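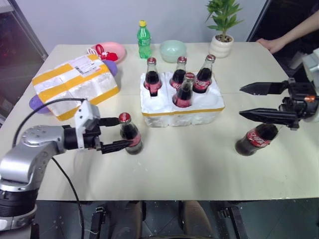
February progress report
Submitted by the Vultix student project, Trevoseck

This report covers the second stage of the grant. The first stage paid for the bench and the mounting hardware. The second pays for student hours and consumables, and most of the text below is about how those were used.

Students

The group has 19 members enrolled, up one from the autumn. Four are in their final year and will leave in the summer. Sessions run on Tuesday from four o'clock until the room closes. Attendance was good apart from the exam period, when we ran a single open session and did no new recordings.

Work done

The main task this term is bottle packing. Two arms share one table. Bottles have to go from the tabletop into the holes of a foam tray and stay upright. We chose glass soda bottles with metal caps because they are heavy for their width and the neck gives the fingers something definite to close on. A foam tray with round holes forces the students to think about alignment, and a bottle that goes in crooked is easy to spot.

The students record each attempt and score it afterward. A full run is a tray packed with no help from a person. So far they have logged 78 attempts, and 20 of those were full runs. Most of the failures fall into two groups: the gripper closes too high on the neck and the bottle swings, or the two arms wait for each other in the middle of the table and the run times out.

Bottles lying on their sides are still the weak point. The students can get a grip on one but turning it upright takes a second move, and the code for that — the part we call Edo — is only partly written. Pascu, the scoring tool, is finished and in daily use.

The table is kept cluttered on purpose. Plates, a bowl, a plant and parcels stay on it during practice so that the students don't tune everything to a clean surface.

Spending

Consumables are under budget. Bottles and trays cost less than planned. We ask to move the difference to replacement gripper fingers, which wear faster than we allowed for. Student hours are on budget.

Next period

Finish Edo and run the tipped-bottle case as its own series. Fix the waiting problem between the arms. Start handing over to the younger students, with each final-year member paired with at least one of them. We would also like to confirm the date of the funder visit before the room schedule for spring is set.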